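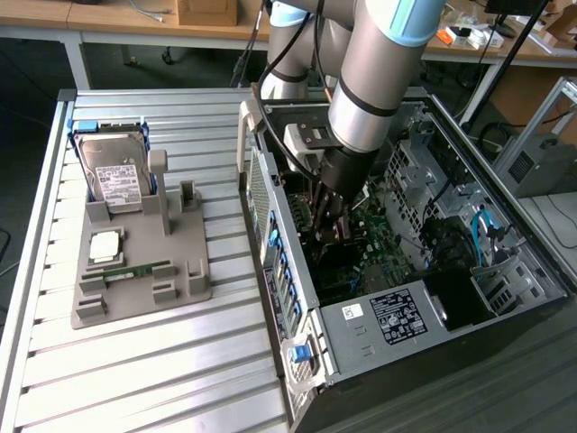 My office tower has one memory stick and I want to add a second one, but I am not sure I am doing it in the right order. I laid the case on its side, took the side panel off, and now I can see the green motherboard, the drive cage to the right of it and the power supply in the lower corner. There is also a blue SATA cable close to the cage. Must I remove the cage before I put in the memory? I bought the stick from Tidia in May and I have only 40 minutes at lunch to do this.

Felicja Duda, Korkville

---

**Lech Sikora** (accepted, 14 votes)

I would leave the cage where it is, if your fingers can reach both ends of the slot.

1. Shut down and pull out the power cord. Hold the power button for 3 seconds.
2. Touch bare metal of the case.
3. Open the latches of the slot. Compare the notch in the stick with the key in the slot.
4. Press on both ends until the latches close. It needs more force than you expect — mine made a loud click.

Move the cable gently to the side if it disturbs you, but look that it stays plugged in.

**Dagmar Tóth**

Check the type of memory first! I lost one evening with a stick that did not fit.

**Eugeniusz Zalewska**

Same question here, different computer. Following.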